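# The Dig Under the Parking Lot

The most important find of the Gratville excavation so far is a drain. I was warned about this on the phone, twice, and drove four hours anyway.

Gratville was a salt town once, before it became a place where people change buses. Under the long-stay parking lot, beneath a yard of gravel and one well-preserved shopping cart, lies the corner of a medieval boiling house, where brine was cooked in lead pans until somebody could sell what was left. Gyula Csonka has been digging it since March. He is a large, patient man in a small, impatient hat, and he greets visitors by telling them where they may not step. The list is long. It leaves a plank.

"You are standing on the fourteenth century," he told me. I apologized and moved. "Now you are standing on a cable trench from the seventies. Stay there."

The site is divided into five trenches, lettered A through F. There is no D. Trench D was going to be dug on the north side until the bus company pointed out that this was where the buses were. Trench B produced the hearths. Trench C produced a great deal of clay, followed by more clay, and a student's phone, which went down a test pit in the second week and was entered in the finds book with a depth. Trench E has the drain.

It is a very good drain. It runs downhill, lined with split oak, and at the lower end someone in the Middle Ages blocked it with broken pottery, animal bone and what Csonka believes is most of a shoe. Whether this was laziness or a dispute with a neighbor can't be recovered from the soil, though he has a theory, and the theory has a villain. Of the 1177 sherds logged this year, 142 came out of that one plug. Among them are pieces of a glazed jug that must have traveled a long way to be thrown in a ditch.

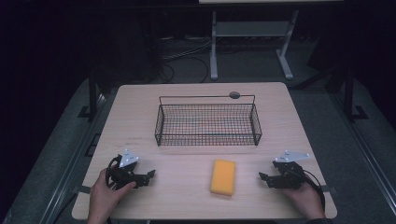 Why would anyone dig a blocked drain before the hearths next door? The blockage was sealed in one go, so everything inside it was thrown away at nearly the same time, while the hearths were raked out and rebuilt for generations.

Csonka puts it less politely. A hearth, he says, is a liar with a clean face. He spent three seasons at Plernine as a young man, on a row of hearths everyone agreed were Roman until a clay pipe turned up under the best one. The report was rewritten. The museum café, which had already named a sandwich after the legion, was not consulted.

Not everybody is charmed by the drain. The Szénási Foundation, which pays for the work, had been hoping for a lead pan, ideally a whole one with a maker's mark, and its newsletter has been describing the drain as "a water feature." The city would like its parking spaces back. There are 29 of them, and I heard that number from four different people before lunch, including the man who sold me the lunch.

The digging itself is slow in ways that don't photograph well. I spent an afternoon with a trowel in Trench E and was given a patch of dirt the size of a pizza box. By the time the light went I had lowered it by the thickness of the pizza. I found one bone, which I held up in triumph. It was a root. The student next to me, kindly, said it was a good root.

What the trench has given up is beginning to add to a picture of who worked there. The bones are cheap cuts, heavily boiled. The shoe, if it is a shoe, was patched at the heel and then patched again over the patch. There are fish bones too, more than 3000 fragments, which suggests the boilers were paid partly in herring and had opinions about it. One sherd has a face scratched into it, scowling. Csonka keeps it in his desk and says it is the foreman.

The trenches will be covered for the winter on December 14, 2018, and a second season depends on the foundation, the bus company and the mood of the city council. Csonka would like to follow the drain uphill, toward Trench B, where it ought to meet the wall of the boiling house. He would also like to find the other shoe. I asked what he would do if the answer was no, and he looked across the lot for a while at a man trying to fit a van between two cones.

"Jever has a drain," he said. "I have seen the plans."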